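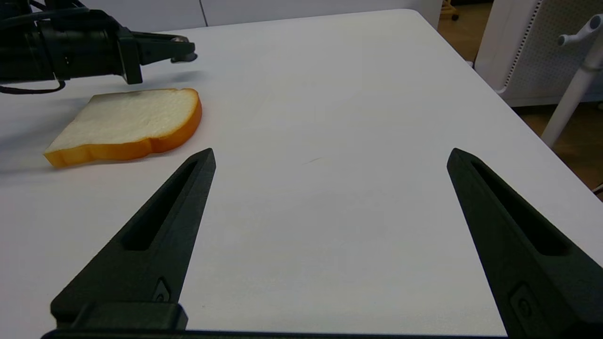
Open day at Tridberg – who else went?

kettle_14
I was at the Tridberg open day on 7 March 2020 and I would like to compare notes. I stayed mostly at the kitchen table demonstration, the one with the two black arms and the slice of bread. The guide said the task has 4 steps and that the team has recorded it some 1000 times. I liked that they let us stand close and ask questions between the runs. Did anybody see the Tikik stand in the other hall? I had no time for it.

Magalhaes_fan
I saw both. Tikik was only sorting parcels, very fast, but I have seen the same thing at other fairs. The bread was more interesting for me. A slice is soft and flat on the table, so there is not much to hold. With those stiff fingers I expected only crumbs.

oldrelay
Sorry, but I don't share the excitement. I drove two hours to watch two arms and one slice of bread. My toaster costs less and it does not need a guide. The company is called a leader in the leaflet, and then they show us this?

kettle_14
oldrelay, I understand you, but I think you look at the wrong part. The parcel machine knows its boxes. Bread is different each time, the crust is hard and the middle gives way. When I asked how many runs were good that week, the guide answered 537 and did not try to hide that the others were bad. I respect this.

oldrelay
537 out of how many?

kettle_14
I did not write it down – my mistake. Maybe somebody else has it.

adora_bench
We use the Adora arms at my school and I agree with Magalhaes_fan, thin soft things are the worst. We gave up on sliced cheese. Did they say if the fingertips are printed or bought? I would like to try the same shape.

Magalhaes_fan
I asked, and the guide did not know. He said to write to them. The next open day is in July, so you can also ask there.

oldrelay
If they do butter in July, I will come.

Comments (2)

pilar77: Is the July day free also, or must one register?

tomato_soup: The parking was terrible, please take the bus.

We use cookies to remember your settings. By continuing to read this forum you accept our cookie policy. Accept / Settings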